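What Happens to the Bread at Closing Time? Leftovers and Habits in Wernemstead Bakeries

Orestis Stamatopoulos and Pantelis Mavromatis
Final project report, 1 March 2026 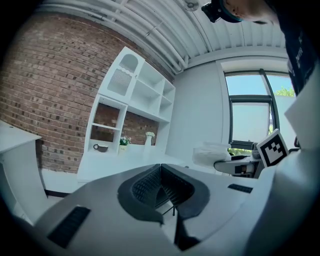 We started this project with a fairly simple question, which was where all the bread goes when a bakery locks up for the night. Both of us grew up in houses where stale bread was never thrown out (Pantelis's grandmother would rub it with tomato and oil and call it supper), so it surprised us both to learn how much gets baked every morning that will never be sold. Our first plan was to cover the whole county, and our instructor was very kind about telling us to pick one town.

Wernemstead was the easy choice. It has an old main street with several bakeries within walking distance of each other, and one of them, Karagiannis, has been run by the same family for three generations. We are grateful to everyone there for letting us stand in the way during the last hour of the day.

How we went about it

We used a short paper questionnaire and handed it to shoppers in August, when the town is full and the bakeries keep their longest hours. We printed 200 copies and got 162 back, far more than we had dared to hope for. The questions asked how often people bought bread, what time of day they came in, whether they would buy a loaf from the day before, and what they did with the last of it at home. There was also a blank space at the bottom for comments, and we will admit that reading those was our favorite part of the whole project!

We also talked with the people behind the counter at Karagiannis and at Stullon, a newer shop near the station that sells mostly sourdough. These were relaxed conversations with notes taken by hand, and we typed them up the same evening while we could still read our own writing.

What people told us

Of the shoppers who answered, 85 said they would happily buy day-old bread if it cost less. Most of the others said they might, depending on the kind of loaf. White rolls were the thing people were least willing to buy a day late, and several wrote that a roll is only good until lunch. Rye and sourdough had a much better reputation, and one woman told us she thinks a dark loaf needs a night's rest before it tastes of anything.

The bakers see it a little differently. At Stullon they already put yesterday's loaves in a basket by the register at half price, and they told us the basket is usually empty by mid-morning. At Karagiannis they were more worried about the shelves. Customers who walk in at five o'clock and find bare boards tend to go to the supermarket, and some of them don't come back. So the shop bakes a little extra to look well stocked, and the extra is mostly what is left over. A good part of it goes home with the staff or gets dried for crumbs – the rest goes to a farmer out toward Brora, who feeds it to his pigs.

What we would do differently

We only asked people who were already in a bakery, so we have nothing from those who buy all their bread at the supermarket. August is also an odd month, with so many visitors in town, and a winter round would make a good comparison. Orestis would have liked to weigh the leftovers each evening too, but we had no scale that could handle a full crate and we didn't want to slow anyone down at closing.

Our question about what people do at home was too vague as well. Many wrote "use it up" and left it there. The ones who went into detail mentioned toast, bread pudding, meatballs, croutons and feeding the ducks, and next time we would offer those as boxes to check.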